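Workshop Safety / Fixed Equipment / Inspection Records

June
By Thitima Jaidee, Equipment Safety Lead, Bunnag Shared Workshop

PERIODIC INSPECTION CHECKLIST WITH COMMENTS
Two-arm tabletop build, Bay 2

Build name: Sekmont
Member responsible: Savvas Mitsotakis-Vlachou
Inspector: Thitima Jaidee
Second signatory: Anong Prasertsri
Asset record: 2,412
Ratings used: Satisfactory / Action required / Not inspected

This checklist applies to member builds that move under power on workshop premises. It is completed with the responsible member in attendance. An item rated "Action required" must be closed in writing by the second signatory. Members may continue to work on a build with open items unless the comment states otherwise.

SECTION A. MOUNTING AND WORK SURFACE

A1. Arm bases secured to table. Satisfactory.
Comment: All base fasteners were checked by hand with power off. No movement was felt at either base. The member has marked each bolt head with paint pen so that rotation will show at the next inspection.

A2. Table stable under full reach. Satisfactory.
Comment: Both arms were extended over the front edge at reduced speed. The table did not shift. The rear feet now rest on rubber pads, as requested by Emiko Ogura at the previous inspection.

A3. Work surface suitable for the task. Satisfactory.
Comment: Matte gray surface, no lifting at the corners. Test items are limited to household goods of low weight. Glass and open liquids remain prohibited in Bay 2.

A4. Test items kept inside the marked reach limit. Action required.
Comment: The reach limit shown on the member's drawing does not match the limit set in the software. The drawing is to be reissued. Until then the smaller of the two limits applies.

SECTION B. GRIPPERS AND MOVING PARTS

B1. Gripper fingers undamaged and tight. Satisfactory.
Comment: No chips or burrs were found on the finger edges. Finger mount bolts were checked with the workshop driver.

B2. Pinch points identified. Satisfactory.
Comment: The member was able to name each pinch point without reference to the sheet. Hands are not to enter the space between the fingers while the drives are enabled, including when an item has been dropped.

B3. Gripper releases on loss of power. Not inspected.
Comment: The test requires the Cloltach supply unit, which is out on loan. To be completed on Saturday with Anong Prasertsri present.

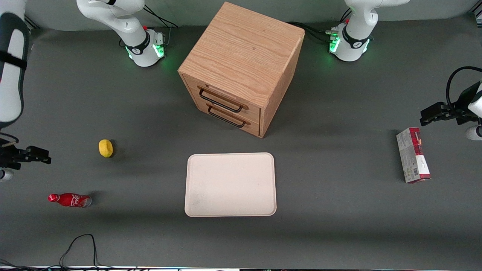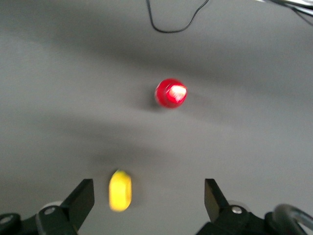

Sekmont work surface, Bay 2: general view, then the view from the gripper, with the lemon between the open fingers.

SECTION C. CABLES AND POWER

C1. Cables clear of the swept area. Action required.
Comment: Black cables lie on the work surface behind the cabinet and toward the left front corner, where one forms a loose loop. Loose runs are to be clipped down or moved behind the bases. Adhesive clips are acceptable. Tape is not accepted as a permanent fixing.

C2. Slack at the grippers sufficient but not excessive. Action required.
Comment: The gripper cable on the right side of the table stands up in an arc. The member is to confirm that it cannot catch on a tall item, such as the upright box, during a sideways move.

C3. Supply cord, plug and strain relief. Satisfactory.
Comment: The cord was replaced with a Clekstead molded lead after the earlier fault report. The old lead has been cut and discarded.

SECTION D. STOPPING AND SUPERVISION

D1. Emergency stop reachable from the operator position. Satisfactory.
Comment: The operator stop was pressed with the arms in slow motion and both arms halted. The test was repeated from the second chair with the same result.

D2. Restart requires a deliberate action. Satisfactory.
Comment: Releasing the stop did not restart motion. The operator must re-enable the drives at the keyboard.

D3. Supervision. Satisfactory.
Comment: Rungnapa Duangkaew is approved as an additional operator. Unattended running is not permitted at any time of day.

OPEN ITEMS
A4: reissue drawing. Member.
B3: power loss test. Inspector and second signatory.
C1: secure cables. Member.
C2: check gripper cable clearance at full sideways travel and record the result. Member.

Operation is permitted at reduced speed, with a limit of 32 percent of rated speed, until C1 and C2 are closed.

Signed: T. Jaidee
Countersignature: pending completion of B3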